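Hinweise zur Pflege von Bettwaren und Tagesdecken
Merkblatt der Haushaltsberatung Waltora

Die folgenden Hinweise richten sich an die Mieterinnen und Mieter der Wohnanlage Waltora sowie an alle Haushalte, die ihre Bettwaren selbst waschen und lagern. Sie ersetzen nicht die Angaben auf dem Pflegeetikett. Weichen diese von den hier genannten Empfehlungen ab, so gilt stets das Etikett.

Vor der ersten Wäsche

Neue Decken und Überwürfe sind getrennt von anderer Wäsche zu behandeln. Bedruckte Stoffe können beim ersten Waschgang Farbe abgeben. Zur Prüfung wird ein weißes, feuchtes Baumwolltuch an einer verdeckten Stelle fest auf den Stoff gedrückt. Zeigt das Tuch Farbspuren, ist der Bezug kalt und allein zu waschen. Offene Nähte sollten vorher geschlossen werden, denn kleine Öffnungen in der Steppung vergrößern sich in der Maschine schnell.

Waschen

Gesteppte Decken benötigen Platz. Die Trommel darf höchstens zu zwei Dritteln gefüllt sein; lässt sich über der trockenen Decke keine Hand mehr einführen, ist eine größere Maschine zu verwenden. In der Waschküche im Haus Jereck steht hierfür ein Gerät mit größerer Trommel bereit. Der Schlüssel ist bei Frau Shalini Khurana in der Hausverwaltung erhältlich.

Flüssiges Feinwaschmittel ist Pulver vorzuziehen, das sich in den Steppnähten absetzen kann. Auf Weichspüler sollte bei Füllungen jeder Art verzichtet werden. Empfohlen werden ein zusätzlicher Spülgang und eine niedrige Schleuderdrehzahl.

Flecken

Frische Flecken werden mit kaltem Wasser und einem saugfähigen Tuch von außen nach innen abgetupft. Bei Eiweißflecken – etwa Blut, Milch oder Ei – ist warmes Wasser unbedingt zu vermeiden. Fettflecken lassen sich mit wenig Gallseife vorbehandeln, die nach zehn Minuten gründlich auszuspülen ist. Chlorhaltige Bleichmittel sind für farbig bedruckte Stoffe ungeeignet.

Trocknen

Schwere Decken sind über zwei parallele Leinen zu legen und mehrmals zu wenden. Direkte Mittagssonne bleicht den Druck aus. Im Wäschetrockner ist das Schonprogramm zu wählen; die Decke wird zwischendurch herausgenommen und aufgeschüttelt. Erst wenn auch die Nähte vollständig trocken sind, darf sie zusammengelegt werden. Im Dezember, wenn die Trockenräume stark belegt sind, bitten wir um Eintragung in die Liste an der Tür.

Lagern

Für die Aufbewahrung eignen sich Baumwollsäcke oder saubere Kissenbezüge. Kunststoffbeutel halten Restfeuchte zurück und begünstigen Stockflecken. Vakuumbeutel sind allenfalls für Kunstfaserfüllungen und nur für kurze Zeit geeignet. Zweimal im Jahr sollte die Decke entnommen, gelüftet und anders gefaltet werden, damit sich keine dauerhaften Knicke bilden. Lavendelsäckchen sind neben die Decke zu legen, nicht zwischen die Lagen.

Im täglichen Gebrauch

Das Bett bleibt nach dem Aufstehen mindestens eine halbe Stunde aufgedeckt – erst danach wird die Tagesdecke aufgelegt. 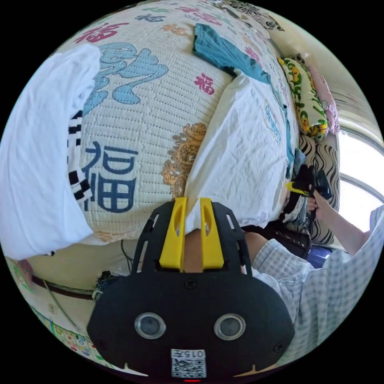 Im Winter genügt ein kurzes Stoßlüften bei weit geöffnetem Fenster, bevor das Bett gemacht wird. Staub und Tierhaare werden wöchentlich mit der Polsterdüse bei geringer Saugleistung entfernt.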